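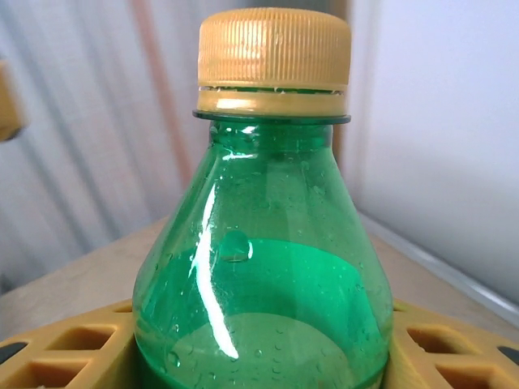

Can the Prultura arm kit handle empty drink bottles, or is it only good for the foam blocks it ships with?

Posted by bottlebin_beth

It handles most of them fine once you swap the stock fingers for the lattice ones and turn the grip force way down. Bottles with the cap on are the easy case. Crushed ones take more tries.

Posted by Musyoka Biwott

OK, long version, because I've had mine since September and I went through the same thing you're about to go through!

I bought the base kit plus the finger set from Brurnberg, which was another $80 on top. The stock fingers are hard and flat, and they kept squirting round things out sideways. The lattice ones give a little and wrap around the shoulder of a bottle, so you get away with being off by a bit. I left grip force at the default for my first evening and flattened everything I picked up (my kids loved it, I did not). Mine now sits at 29 on the slider and I only bump it up for full bottles.

Next thing is how you come in. For a bottle standing on the table, come in level and close on the body. Don't grab the cap, it twists. For a bottle lying in a bin or a basket you have to come from above, and that's a whole separate routine in the Rastadeo app. I recorded 137 demos of the tabletop pick before I started on the basket, and I wish I'd split them more evenly, because the arm got very good at one thing and was clueless about the other.

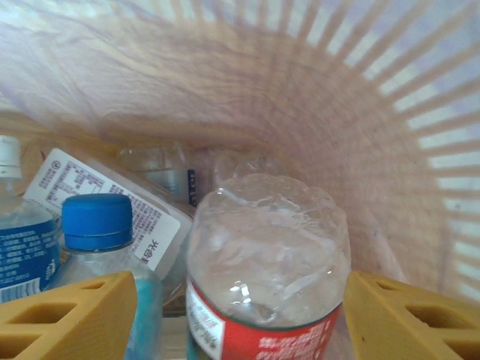 The other thing that gave me fits was clear plastic. Colored bottles it finds right away, but clear ones on top of other clear ones seem to confuse the wrist camera, and mine would hover there making up its mind. What helped was a cheap desk lamp off to one side and a slower final approach. Cartons are easier to see but they like to slide when you pinch a corner, so go for the long sides.

Would I buy it again? Yeah, I think so. The manual is thin and the cable on the wrist is too short - I had to reroute mine twice - but for sorting recycling at a hobby level it does the job. If you want speed, this isn't your arm.

Posted by gearpile

I have the Talebi one and it's better. Costs more though.

Posted by tinkerton

Agree with Musyoka on the fingers, but I'd go easy on the demos. I stopped at 200 and the last bunch made no difference I could see. Ten minutes of wiping down the camera lens did more for me! Also check which firmware you're on before you touch the force slider. On the older one it resets every time you power off, and you'll crush the first bottle of the day until you remember.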